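Teleoperated T-shirt folding: my demonstrations are slow and the robot copies the pauses

Posted by Dean Rowbotham in Teaching by Demonstration

Hello all. I am collecting demonstrations for folding T-shirts with two arms, by remote control with a pair of leader arms. I have 142 episodes now. The trained policy grips both shoulders of the shirt quite well, but then it stays there. Sometimes it waits so long that I must stop it.

I think it learns this from me. When I hold the shirt by the shoulders, I always stop to check the sleeves before I make the first fold. Black shirts are the worst, I see the edges badly in the camera view.

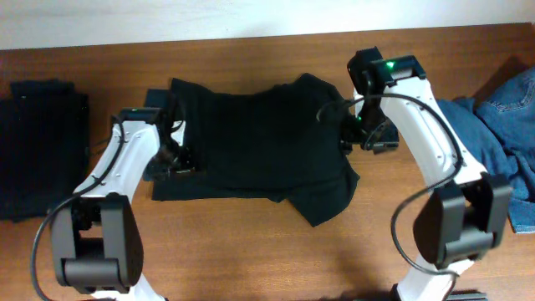 Glenys Hulme
Yes, the pauses are your problem. The policy sees nearly the same picture for many steps, and the correct action in all of them is "do not move". Cut the still parts out before training. I remove every stretch where no joint moves for more than 2 seconds, and I keep the short ones, because the grippers need time to close.

Keith Fairclough
just record more. we had 932 and it was fine

Poppy Rudd
I do not agree with Keith completely. More episodes with the same habit will teach the same habit. When I started at Transtead I had this trouble with towels. What helped me was to practice the whole fold without recording, until I did not need to stop and think. Decide also which side you fold first and keep to it. If you sometimes begin left and sometimes right, the robot will hesitate even when you did not.

For the black shirts, try a lamp from the side. The wrinkles become easier to see, for you and for the policy.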